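# Athumani Open Shelf Unit

The Athumani is an open-front wooden shelf unit for pantries, laundry rooms and utility closets. It comes flat-packed from Betgate and goes together with one hex key, included in the box. There are no doors and no drawers. Each compartment is open at the front and closed at the back, so bottles and jars stay put when you reach past them.

The unit is 38 inches wide and 9 inches deep. It stands on the floor or hangs on a wall with the Clurov bracket set, sold separately. The brackets need solid studs – drywall anchors alone will not hold a loaded unit.

Tall bottles can stand upright in the compartments, and a slim one with a cap fits without tipping it in at an angle.
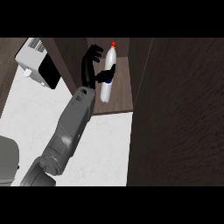
## Finish and care

The brown finish is a water-based stain under a clear topcoat. Wipe spills with a damp cloth and dry the wood afterward. Don't use bleach or scouring powder. Small scratches can be touched up with the Melto wax stick in the matching shade.

## Specifications

- Width: 38 in.
- Depth: 9 in.
- Mounting: floor or wall
- Assembly: one person, two for wall mounting
- Design: Laurinda Magalhães

## Price and delivery

The unit costs $99. The Clurov bracket set is not included in that price. Orders ship by ground, and the box will not fit in a parcel locker, so please give an address where someone can take it in.

Returns are accepted within 91 days if the unit has not been assembled. Missing hardware is replaced free – send the order number to Tirta Ismail at the parts desk.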